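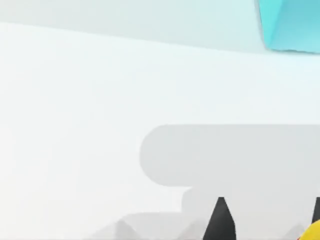
Issue 14

The Trial Period

The man from Hasetti had brought his own laptop, his own extension lead and his own biscuits, and Naveed Rizvi took all three as bad signs.

"So what you're seeing is the hand's own view," the man said. His name badge said Urrutia, though whether that was him or another firm, Naveed had not worked out. "White table, cyan block. Grey bit's the gripper."

"And the black points?"

"Fingertips."

"And the yellow?"

Urrutia leaned towards the screen. A shiny yellow curve showed in the bottom corner, hardly more than a peeling's worth. "That's another object," he said.

"What sort of object?"

"A yellow one."

Naveed wrote this down. He had been running the packing room at Flanier for long enough to have bought a label printer that hated labels and a floor sweeper that was afraid of the floor, and he had learned to write things down while the salesman was still there. Flanier sent out soap, candles and small glass bottles in tissue paper. The bottles were the trouble. They were round at one end and square at the other, and people's hands got tired of them by April, when the wedding orders came.

"It's very clean," he said.

"Thank you."

"I mean there's nothing on the table. No tape. No crumbs. Where's the dust?"

"It's simulated. The Brilero arm learns in there first, then you switch it on out here and it already knows what it's doing."

"It knows what it's doing with a block."

"With objects generally."

"Has it met a bottle?"

Urrutia took a biscuit. Through the office glass they could both see Mrs Dacre at bench two, wrapping a bottle without looking at it. She was telling the girl opposite a long story that needed her left hand, so she was wrapping mostly with her right.

"The lease is 850 a month," Urrutia said. "That's with support. Or 620 without."

"What's support?"

"You ring us."

"And without it?"

"You can still ring us."

Naveed wrote that down too. Then he turned the laptop a little towards himself. He did not dislike it. It was peaceful, all that white, with a strip of pale teal across the top like the wall of a swimming baths. The block sat up in the far corner a good way off from the gripper, and the fingers pointed up the screen with a gap between them. He tried to imagine working in there. You would never lose your scissors. You would go home early and have nothing to say to your wife.

"Why is it so far from the block?" he said.

"It's one moment in the job. You'd have to see the whole run."

"Can I?"

"The file's rather large."

"And those grey shapes along the bottom? Like ghosts of the fingers."

"Could be shadows," said Urrutia. "Or reflections. I'm on the commercial side."

They went out on to the floor so that he could measure for the stand. He measured in front of the window, and then where the trolleys went, and then, since neither would do, in front of the fire door, which Naveed told him he could not have. Mrs Dacre watched him go past with the tape.

"Is that for the robot?" she said.

"For the trial," said Naveed.

"Does it do ribbon?"

Urrutia said that ribbon was on the roadmap. She nodded as if he had told her about an illness in the family, and passed him a bottle. He held it by the round end, then by the square end. Then he put it down, and it rolled, and she stopped it with her elbow and went on with her story.

Back in the office he gave the price of delivery, which was 165 and had not been mentioned before. Naveed asked whether the arm could be sent back if it did not suit. It could, within 14 days of the crate being opened. He asked who opened the crate. An engineer did, and the engineer was booked up.

"I'll tell you what," said Naveed. "I'll give you a box of bottles. Put one in there." He tapped the white part of the screen, and his finger left a mark on it, the first the place had ever had. "Let it have a go. When it's done a few hundred, come back and show me the ones it dropped."

"We don't usually lead with those."

"No," said Naveed. "Bring them anyway."

Urrutia wiped the screen with his cuff and shut the lid. He carried the box out to his car himself, with the extension lead over his shoulder, and from the window Naveed saw him stop at the kerb, shift his grip and look for somewhere to put it down.

He had left the biscuits. Mrs Dacre had two.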